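Handout 4: Clearing a Table You Did Not Mess Up

Household Order, evening section. Read before the practical. Bring a pencil and a low opinion of your own kitchen.

## Where we left off

Last time we did drawers, and several of you have written to say that you now have one excellent drawer and everything that used to be in it is on the dining table. Good. That is this week's subject.

A table is the hardest surface in the house to keep clear because it is the right height. The floor makes you bend and the shelf makes you reach. The table asks nothing of you, so it gets the mail, the fruit, one fork and the cloth you were going to wipe it with.

For the exercises we use the Pimance layout, named for the boarding house where I learned to hate it. It is a small table, a tray, a bowl and a handful of items that have no business together.
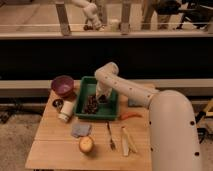
*Fig. 1. The Pimance layout. Green tray with its dark beans or seeds, purple bowl at back left, carrot and fork at large.*

## Sort by what it needs next

The Castellanos method, which some of you will have met in a paperback with a lemon on the cover, sorts by kind: food with food, cloth with cloth. This works in a shop. At home it gives you a neat row of things that all still have to go somewhere.

We sort by the next thing that has to happen to the object. On a table like this there are only a few answers:

- **Goes back.** It has a home and the home is known. Forks, always. There has never been a fork whose home was in doubt.
- **Gets closed.** Jars, tubs, anything with a lid. Find the lid first. If you find the lid last you will have put the jar away without it, and you will own that lid until you die.
- **Gets eaten or gets chilled.** Fruit and vegetables. Decide now. "Later" is how a carrot becomes flexible.
- **Gets contained.** Anything small and numerous. See the next section.
- **Gets used on the table.** The cloth. It leaves last.

Students who put the cloth away first always look very pleased, for a minute or so.

### A note on folded cloths

A folded cloth looks finished. It takes up the same room as an unfolded problem but nobody argues with it. In the spring group, 22 tables were graded and 4 were handed in with the cloth still sitting there, square and smug, as if it were part of the furniture. I took off 2 points each time and would do it again.

## The tray question

A tray with raised sides is the best thing you can put on a table and also the worst. It keeps small loose stuff from traveling. It also gives you a legal place to put down whatever is in your hand.

The house rule, from the old Tover course notes: one tray, one kind of thing. Once a second kind goes in, you have a drawer without a front, and we have already done drawers.
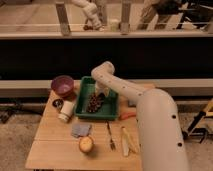 *Fig. 2. The tray again, something dark in the middle and something pale at the back. Fork still out.*

Small quiz for your own conscience: when you last cleared a table, did you clear it, or did you move everything six inches toward the wall? The back edge is where objects go to be overlooked. Bowls are especially good at it. An empty bowl in a back corner can hold its position through an entire holiday season.

Ask of every bowl what it is waiting for. If you can't say, it goes back.

## Order of work

1. Lids onto whatever they belong to.
2. Loose small stuff into its container, and the container closed.
3. Sharp or pointed things, handles toward you.
4. Food.
5. Bowl, tray.
6. Cloth, used, then gone.

You will want to start with food because it feels virtuous. Resist.

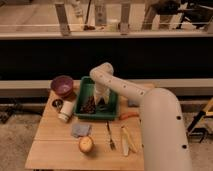 Step one deserves more respect than it gets. A container on its side is a small emergency that people walk past for days, telling themselves it must be empty. Look at the left side of the table, where the white one is lying down with what may well be its lid right next to it. That is as easy as this job ever gets, and in the Sorkeck trial group most people still reached for the fruit. Stand it up, look inside, close it, move on. If the lid doesn't fit, you have two problems, and you should write both of them down before touching anything else.

## For the practical

Set up your own version at home with whatever is already on the table. Do not buy a bowl for this. Do not buy a tray either, I can tell.

Write one line per object: what it is, what it needs next, where it lives. If you write "misc." anywhere on the page, hand in the page and the object.

Sheets go in the wire basket by the door. The basket takes sheets only.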